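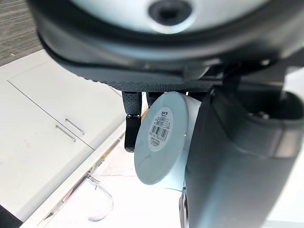

Werksbesuch bei der Ziegelei Unton in Aken
2020-01-14

Die Ziegelei Unton liegt am Rand von Aken, vom Bahnhof aus gut zu Fuß zu erreichen. Das Werk öffnet zweimal im Jahr für Besucher, im Januar und im Juli. Der Eintritt kostet 4 Euro und wird an der Pforte bar bezahlt. Feste Schuhe sind vorgeschrieben, Helme werden gestellt.

Die Führung begann im Tonlager. Der Ton kommt aus der eigenen Grube und bleibt über den Winter in der Halle liegen, bevor er verarbeitet wird. Im Kollergang wird er zerkleinert, mit Wasser versetzt und anschließend durch zwei Walzwerke geschickt. An dieser Stelle war es so laut, dass von den Erklärungen nur in der ersten Reihe etwas zu verstehen war.

Unton stellt vor allem Dachziegel her, daneben Sonderformate für die Denkmalpflege. Das bekannteste Modell heißt Waltov, ein flacher Biberschwanz mit leicht gerundeter Kante. Für Restaurierungen werden auch Einzelstücke nach alten Vorlagen geformt, noch von Hand in Gipsformen. Eine Bestellung für das Landhaus Whitelaw stand auf Paletten in der Formerei und sollte in der folgenden Woche in den Ofen.
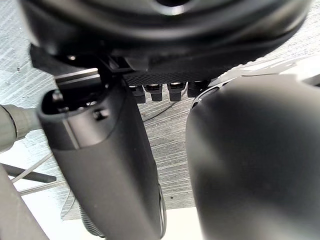

Ansicht von unten, in der Mitte vier kleine schwarze Teile nebeneinander

In den Trockenkammern bleiben die Rohlinge 2 Tage bei 38 Grad. Bei schnellerem Trocknen reißen sie an den Kanten, das wurde an einigen Ausschussstücken gezeigt. Danach geht es auf Wagen in den Tunnelofen. Ein Wagen fasst 2.000 Biberschwänze. Durch ein kleines Schauglas konnte man in die Brennzone sehen, allerdings jeweils nur kurz, weil die Gruppe groß war.

Nach dem Brand wird jeder Ziegel angeschlagen. Ein heller Klang bedeutet, dass der Scherben in Ordnung ist, ein dumpfer weist auf einen Riss hin. Die Besucher durften es selbst probieren. Bei den dünneren Formaten ist der Unterschied schwerer zu hören, als man denkt. Ausschuss wird gemahlen und als Tennismehl verkauft.

Zum Abschluss gab es in der Kantine Kaffee und Streuselkuchen. Im Nebenraum hingen alte Werkspläne und Musterbücher, für die leider wenig Zeit blieb. Wer zweite Wahl sucht, kann an den Besuchstagen im Hof kaufen. Parkplätze gibt es hinter der Verladung, die Zufahrt ist unbefestigt.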